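Rapport de projet — groupe 4
Le tri des textiles usagés dans le quartier d'Irneck

3 commentaires · 52 partages

1. Pourquoi ce sujet

Au départ on voulait bosser sur le verre. Trop déjà fait. Tobiloba Olaniyan a proposé les vêtements, parce que les bornes de la place débordent tout le temps, surtout en juillet au moment des déménagements. Question de départ : qu'est-ce que les gens mettent dedans, et qu'est-ce qui repart vraiment en boutique ?

2. Méthode

Questionnaire papier distribué dans trois halls d'immeuble et à la sortie de la boutique Fasgate. 324 réponses exploitables. Plus deux matinées au local de tri de Drurnanby, à peser les sacs et à noter ce qu'il y avait dedans. Pesée avec un pèse-bagage, donc précision moyenne — on arrondit au demi-kilo.

Catégories : portable, à réparer, chiffon, déchet. La limite entre « à réparer » et « chiffon » nous a pris un temps fou. Un jean troué au genou, on le met où ? On a fini par suivre la règle de Mme Yáñez, la responsable du tri : moins de dix minutes de couture, c'est réparable.

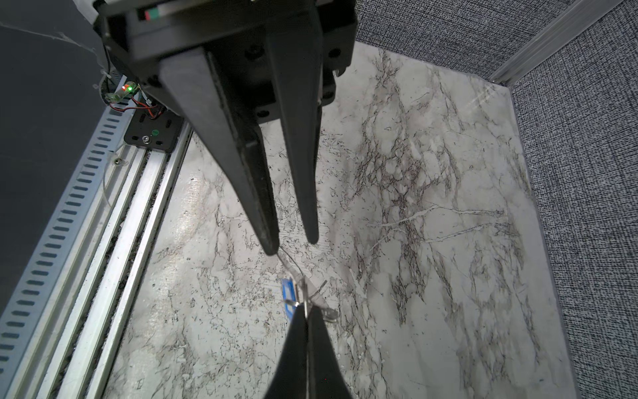
3. Résultats

Environ 475 kg triés sur les deux matinées. Un peu moins de la moitié portable. Les chaussures dépareillées reviennent sans arrêt, presque toutes classées en déchet. Beaucoup de linge de maison aussi, on s'y attendait pas.

Côté questionnaire : la plupart des gens pensent que tout est donné sur place. Faux d'après Mme Yáñez, une bonne partie part chez un grossiste. Et presque personne ne savait que les sacs doivent etre fermés, alors que c'est écrit sur la borne (en tout petit).

4. Limites

Échantillon pas représentatif, les halls sont tous du même côté de l'avenue. Pas de données d'hiver. On avait visé 1 000 kg, on a manqué de bras et de temps.

5. Suite

Refaire l'affichette des bornes, en plus gros. Tester un coin réparation le matin. Les tableaux de pesée sont en annexe, sauf le deuxiéme, à recopier au propre.

Commentaires (3)

Maud : et les couettes, elles comptent dans le linge de maison ?

T. Olaniyan : oui, mais les oreillers en déchet, ils les reprennent pas

Lecteur_Irneck : la borne de la place était encore pleine à 8 h ce matin. Merci pour le boulot en tout cas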